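Gripper Comparison Working Group
Minutes of the third meeting, held at the Zesthorpe workshop

Present: the chair, the workshop lead, two members of the controls section, one member from purchasing, and the minute-taker. The representative of the Adeleke site joined by telephone for items 3 to 5. Apologies were received from the safety adviser.

1. Minutes of the previous meeting

The minutes were agreed with one correction. Under item 4, "the Gernard controller" should read "the Zalladska controller". The chair signed the corrected copy.

2. Matters arising

2.1 The second set of finger pads for the Gernard gripper has been delivered and fitted. The invoice is still outstanding and purchasing will pursue it.

2.2 The request for a second arm was put to the site board in October and was declined for the present year. Both grippers will therefore continue to be tried on the same arm, with a changeover between sets.

2.3 The workshop lead reported that the bin had been moving a little on the bench during long sets and had been clamped. The group was content with this and asked that the clamps be checked at the start of every set.

3. Report on the picking trials

3.1 The workshop lead tabled the results of the first full comparison. Each gripper made 591 attempts from the bin, using the same pool of household and toy items and the same order of layouts. Layouts were changed after every 20 attempts.

3.2 The meeting then moved to the bench to look at the layout in use before discussing the results in detail.

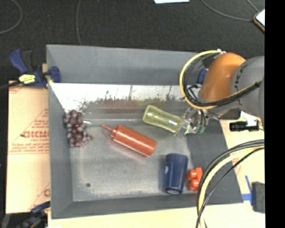

Zesthorpe, 21/02/2024

3.3 On returning to the table, members discussed the items one kind at a time. The squeeze bottle was considered a fair test for both grippers when lying on its side. The Gernard gripper tended to close squarely on the body. The Zalladska gripper more often took hold near the collar and let the bottle swing during the lift. It was agreed that a swing should be recorded separately and should not count as a drop.

3.4 The bunch of grapes gave the widest difference between the two. When it lay against a wall of the bin, neither gripper could easily get a finger behind it, and the Zalladska gripper commonly closed on a few grapes at the edge. Controls suggested an approach from above with the wrist turned. The workshop lead was willing to try this but asked that it be run as a separate set so that the present figures were not disturbed.

3.5 The translucent container had been the subject of a query from the Adeleke site, where the depth camera frequently returns no surface for items of this sort. The workshop lead confirmed that similar gaps had been found at Zesthorpe. The Adeleke representative asked whether the worn floor of the bin made matters worse. No member could say. It was agreed to repeat one set with a plain matt liner in the bin and to compare the depth readings.

3.6 The dark blue cup caused little difficulty to either gripper. Purchasing asked whether it should be kept in the pool if it did not separate the two products. The chair ruled that it should stay, as the pool ought to include easy items.

3.7 Concern was expressed about the cables at the arm. In reaches to the side of the bin nearest the arm, the loop can hang close to the items, and two attempts had been stopped by the operator for this reason. Controls will look at a shorter run with an additional tie at the forearm. Until then, operators should stop the arm if a cable touches an item and should mark the attempt as void.

4. Controllers

4.1 Both controllers had been set to the same closing force for the comparison. Controls noted that the Zalladska unit took longer to report a completed grasp, and that the arm sometimes waited at the bottom of its travel. The maker's settings guide gives no means of shortening this. A written question will be sent.

4.2 The Adeleke representative asked for the log files in the format used at that site. Agreed.

5. Next set of trials

5.1 The next set will consist of 60 attempts for each gripper with the matt liner fitted, followed by 20 attempts on the grapes alone using the turned wrist.

5.2 The pool of items will not be altered before these sets are complete. Any damaged item is to be replaced like for like and the change entered in the bench book.

6. Actions

Purchasing: outstanding invoice for finger pads.
Workshop lead: obtain and fit matt liner; run both sets under 5.1.
Controls: shorter cable run; written question to Zalladska; log files to Adeleke.
Minute-taker: add a column for swings to the record sheet.

7. Any other business

The workshop lead asked that members visiting the bench during a set remain behind the marked line. This was noted.

The date of the next meeting will be circulated once the liner has been delivered.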